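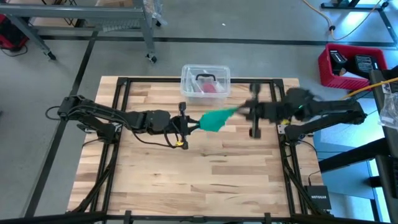
Noise from small delivery drones is usually reported as a single figure taken at a fixed height, and this figure is a poor guide to what residents hear. The sound changes as the aircraft slows, hovers and lowers its load, and the loudest part of a visit may last only a few seconds. A useful contrast is with automated equipment that stays in one place. Two robot arms facing each other over a wooden tabletop, with a piece of teal-green cloth stretched between their grippers (Figure 1), have a work area that can be marked on the floor, and any sound limit can be set for the people nearby. A drone has no such fixed boundary. Its work area includes every yard along the route, and the people who hear it have often not ordered anything.

4.2 Measurement at the delivery point

The present study therefore treated each delivery as three separate events: approach, hover and departure. Sound was recorded at two neighboring properties for each stop, with one meter at the property line and one at the nearest window. A total of 759 deliveries were recorded at 9 sites served by the Ellosell route. Of these, 210 were set aside on account of wind or passing traffic, and they play no part in the results that follow.

The operator supplied flight logs for every trip. The logs were matched to the sound records by time, and the match was checked by hand at each site. Where the two clocks did not agree, the sound record was used. Pathak (this volume) describes the matching steps in full and sets out the settings used for the meters.

4.3 Hover time and resident response

Hover time was the strongest single guide to whether a resident recalled a delivery later in the day. Height mattered less than expected. At the Prado site, where the drop area lay behind a row of garages, residents recalled few flights even though the aircraft passed at its lowest height there. At Skillau, with open lawns and no fences, short flights at a greater height were recalled often – in several cases by people who lived across the street.

These results support a limit on hover time in addition to the existing limit on height. They do not show what that limit should be. The response forms asked only whether a flight had been noticed, and being noticed is a weaker test than being a nuisance. A second round of forms, planned for July, will ask residents to rate each event separately. It will also include the Zimier site, which was left out of the first round while its landing pad was being moved.

Filed under: Unmanned Aircraft, Noise and Land Use, Local Rules

Home Issues Authors Submit Contact

Sign up to receive new papers by email. You may unsubscribe at any time.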